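Clamell paper cups with the domed lid: a long-term review
2019-01-24
Filed under: Cups, lids and takeaway

I've been putting this one off until we'd got properly into the second carton, because anyone can be pleased with a cup for a week. Well, we're well into the second carton and I'm still pleased, so out with it: the plain white Clamell cup with the domed lid is the best disposable I've had on the cart, and I've had plenty of them through my hands.

A bit of background for new readers. I run a coffee cart and do tea and coffee for meetings, open days, the odd funeral, and two netball carnivals a year that take it out of me completely. Last year I poured 3,910 takeaway drinks. I know that because Sheila Hulme, who does my books, made me keep a tally for the tax, and once you've got a number like that in your head you start to care a great deal about lids.

The cup

White paper, no print, ordinary taper. I was after something unprinted so I could use my own stamp, and the outside takes ink beautifully. It dries before the next cup's under the spout and it hasn't come off on anybody's hand, which I can't say for the glossy ones I bought from Tamihana two winters ago (half the netball parents went home with my logo on their palms).

What I noticed first was how stiff it is. You know the feeling when you pick up a full cup by the middle and the sides give, and the lid lets go a little, and up comes the coffee? I'd got so used to it that I'd trained myself to hold cups by the rim. With these I've gone back to grabbing them any old how. Darcy Quinlan works the cart with me on the big days and he has a grip like a plumber, so he's been the real test, and he hasn't popped a lid yet!

It's a single layer of paper, so a long black straight off the machine is hot to hold. I still put a sleeve on for tea and long blacks. For anything milky I don't bother and no one's complained. If you want to skip sleeves altogether you'll need a double-wall cup, and you'll pay for it.

The bottom seam has been sound. I did my usual nasty trick of filling one with boiling water and leaving it on a sheet of newspaper overnight. In the morning the paper underneath was dry and the cup had gone a bit soft low down but was still standing. Cold drinks I've only tried a handful of times, iced chocolates mostly, and they were fine for as long as it takes a kid to drink one.

The lid

Now we get to the good bit. I could talk about this lid for an hour and my family will tell you I have.

It's white plastic with a raised top, so there's room for foam. I do a fairly generous cappuccino and flat lids just squash it, and you end up with chocolate powder stuck to the inside and a flat white for your trouble. The dome clears it nicely. The part you drink from sits a little lower than the rest, and I'm very taken with that, as the dribble that collects there tends to run back where it came from. I wear a lot of light shirts. This matters to me.

Round the edge there's a thick ribbed rim that sticks out past the side of the cup. It looks a bit chunky if you're used to the skinny ones, and I'll admit I thought it was ugly when I opened the carton. After a fortnight I'd changed my mind. The ribs give your fingers something to catch when your hands are wet or you've got gloves on, and because the rim overhangs you can get a thumb under it to take the lid off again without tearing round the cup with a fingernail. Plenty of my older customers like to take the lid off for the first few minutes. They used to hand the cup back to me and ask me to do it. They don't now.

Fitting takes a firm press all the way round. One push in the middle won't do it, and you'll squash the dome if you try. I go opposite the seam first, then run both thumbs round to meet at the seam, and you feel it seat. Kenneth Policarpio, who helps me out when Darcy can't, does it one-handed with the flat of his palm and a little twist, and his hold just as well, so maybe I'm being fussy.

The tip test

Everyone asks about this so I did it in the sink, with warm water, same as always. Cup filled to a finger under the brim, lid on, laid on its side and counted out loud. The Clamell let out a slow drip from the sip hole, as they all must, and nothing at all from the rim. I did it over and over with fresh cups and had one that wept a bit at the seam. The Emik lids I was using before would let go at the seam more often than not. I was quite fond of those too until I had something to compare them with.

I also drove across town with four in a cardboard tray on the passenger seat, over the bad roundabout, and arrived with four clean lids. Very happy with that.

Things I'd grumble about

The lids cling together in the sleeve. In cold weather you pull one and get three, and there's no elegant way of separating them with a queue watching. I crack each stack before opening by rolling it along the bench, and that sorts out most of it.

The carton is a monster. It's 2,000 cups and it doesn't fit under my sink or anybody else's. Lids come boxed separately, and I once ran out of lids with a tower of cups left over, so do check both before a big day.

And yes, it's a plastic lid on a paper cup. I take 50 cents off for anyone who brings their own mug, and I wish more people would. I did try a paper lid made by Kikeck last April. I wanted so badly to love it. It was lovely for the first half of a drink and then it went furry at the mouth. I'll try them again when there's a new version and I'll tell you how it goes.

What it costs

Cup and lid together came to 11 cents each for me, buying by the carton and picking up myself. That's a touch more than I paid for the Emik set. Against that, I used to throw out a sad little pile of split cups and warped lids at the end of every carnival, and from the whole first carton I binned hardly any. If you only need a few for a party, a sleeve of 50 is dearer per cup but still cheap enough that I'd go for it over the supermarket ones without blinking.

Who it suits

Carts, church halls, staff rooms, anyone setting up a drinks table where people are going to wander off with their cup and put it down next to a computer. That last one is why Kiri Pomare switched over for the open days she runs. She'd had one too many keyboards to replace. I did the last of those with her and watched cups go off in all directions, on to benches and desks and workshop tables, and came home without having mopped anything.

I've got a third carton on order. Next up is the matching small size, which I've bought for piccolos and babycinos, and if the lid's as good I'll be unbearable.
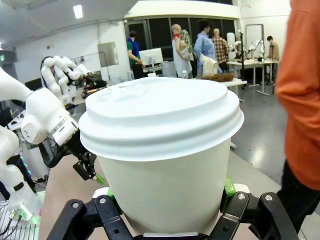

Denise Stockdale

Denise runs a coffee cart and buys all the cups, lids and trays she reviews. Her next review will be the small Clamell cup, followed by four-cup carry trays.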